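1/ Some notes on the Flilcombe hill folk, a made-up people I have been writing about since 2019. Several of you asked for the basics in one place. I'll add to this as I go.

2/ They are called nerns. One nern, two nerns. The town of Nerno takes its name from them, or they take theirs from the town. Both sides claim it.

3/ A full-grown nern is as tall as a milk jug. They live under the roots of old pear trees and come out when the dew is on the grass. They don't like bells.
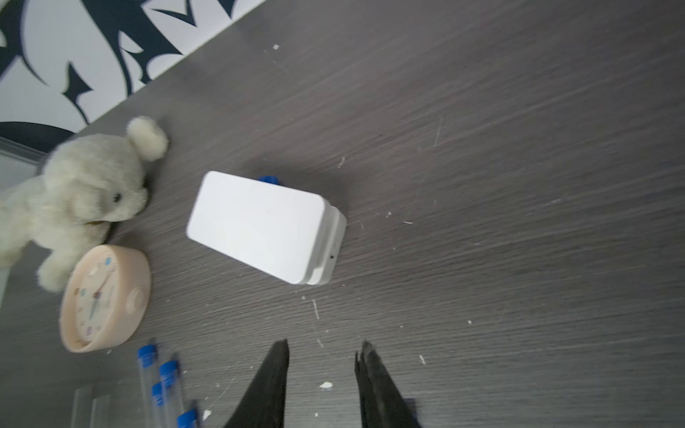
4/ WHAT THEY EAT

Candle ends, cold porridge, the crust off anything. They will not touch onions. A nern who eats an onion by mistake has to sleep outdoors until the next new moon.

5/ They do drink. It's a plum drink called pastor, small p, and they make it in thimbles. The big-P Pastor is their leader, who is chosen by being the last one awake at the November feast.

6/ The current Pastor has held the job for 104 years. He naps in the daytime, and the others have complained.

7/ WHAT THEY STEAL

Left shoes, spoons, the last page of a book. Elsa Ljungberg wrote in to ask why only the last page. Nerns can't stand not knowing how things end, and they are slow readers. 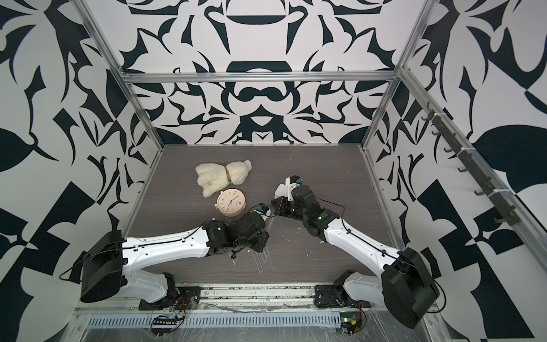 They give the spoons back. The shoes they keep, and the pages get used as bedding once everyone has had a turn.

8/ WHERE THEY CAME FROM

There are two stories. In the older one, 69 of them fell out of a peddler's sack on the road to Nurwood and he never turned around. In the other one they were always there and the hill was put on top of them.

9/ I prefer the sack. Riku Miyazaki prefers the hill and has sent me a map to prove it. The map has the river on the wrong side, but the lettering is good.

10/ HOW TO GET RID OF THEM

You don't, really. Ringing a bell works for one night. Leaving out a jar of buttons works for a week, as they feel they have to sort them. The record is 814 buttons, sorted by size, then by taste.

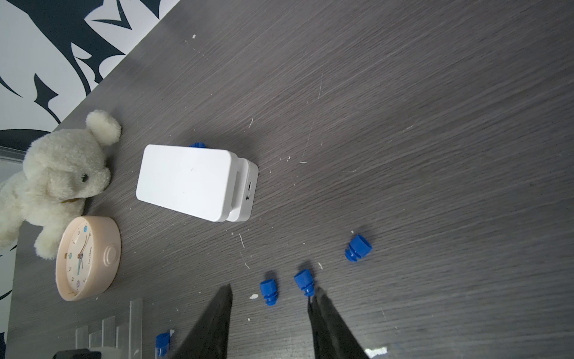
Do not leave out two jars. They will mix them together and start over, and the noise goes on until morning.

11/ Titilayo Yusuf asked if they can swim. They can't. They cross water on lids.

12/ Teodoro Agbayani asked if they marry. They do, for seven years at a time, and then they have to ask again.

13/ Next I'll do the Nurwood cousins, who are taller and don't drink.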